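4. Experiments in simulation
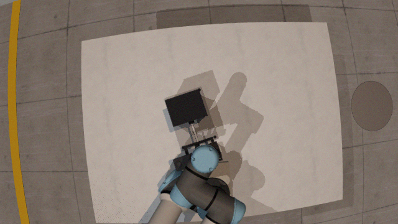

Figure 2. Overhead view of the simulated packing station, with a dark box held above the work surface.

4.1 Task and setup

The question behind this part of the study is a narrow one. Shop managers ask whether an arm can take over the dull part of a packing station, where a box is picked up, moved and set down square to a mark. A person does it without thinking. We wanted to know how close a policy trained only in simulation comes, before any money is spent on hardware.

The station is modeled in Esix, our in-house simulator. It has a flat, pale work surface on a gray tiled floor, with a yellow-orange safety line to the left. The arm comes in from the near side. In Figure 2 the box is a few degrees out of line with the view and is the only object at the station. We kept clutter out of this set on purpose, so that errors could be traced to the arm and the policy. Cluttered stations are treated in Section 5.

The overhead view matters for the results. Seen from straight up, a raised box and a resting box can look much the same, and the policy has few cues for height apart from the shadow on the surface. We left shadows on in all training runs and turned them off in one test condition. The slight bowing of straight lines toward the edges of the view was also kept and was not corrected before the images were passed to the network.

4.2 Procedure

Each policy was given 200 trials. A trial began with the box at a random place and angle on the surface and ended when the box was released or when 40 seconds had passed. Placement counted as correct if the box lay inside the target outline with no corner over the line. Drops were scored as failures even when the box happened to land in the right spot.

Two policies were compared. Frade plans the whole motion at the start and then follows it. Munutano replans at every step from the current view. Both were trained on the same demonstrations, 100 in all, recorded in the simulator by members of the lab.

4.3 Results

Munutano did better than Frade at nearly every starting angle. Most of its failures came in the last part of the motion, when the arm hid the target from the overhead view. Frade tended to fail earlier, with a poor first grasp that it had no way to fix. With shadows off, Munutano let go of the box too high in 26 trials. Frade changed very little, which fits with how seldom it uses the view after the start.

Speed was a weak point for both. A worker at the Lakadwood site, where we timed the manual task in September, finishes a placement in a fraction of the time either policy needs. For a single light box on a clear surface, we consider the chore within reach but not yet worth handing over. The mixed loads in Section 5 give a less favorable picture.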